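La pinza derecha volvió a fallar en abril, y esta vez me llevó tres tardes encontrar la causa. El fallo era siempre el mismo: a mitad del ejercicio de la mochila, el brazo derecho se quedaba clavado y el programa devolvía un error de comunicación. El izquierdo seguía a lo suyo, y ahí está el peligro, porque con un brazo parado y el otro tirando de la tela algo acaba cediendo.

Revisé el registro. De 297 intentos, 28 terminaron en parada, casi todos con el codo derecho muy plegado.
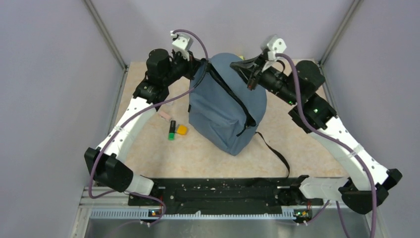
Primero sospeché del motor de la muñeca y lo cambié. No sirvió de nada. Después escribí a Stavros Zervas, que montó una mesa parecida en Tsolakis, y me contestó que mirase el cable morado a la altura del codo. Tenía razón: un hilo estaba partido por dentro de la funda y solo perdía contacto al doblarse.

He puesto un cable nuevo con más holgura y he añadido una regla al programa: si un brazo deja de responder, el otro abre la pinza y se detiene. Llevo 60 intentos sin paradas. Me falta revisar el cable del lado izquierdo, que tiene las mismas horas de uso.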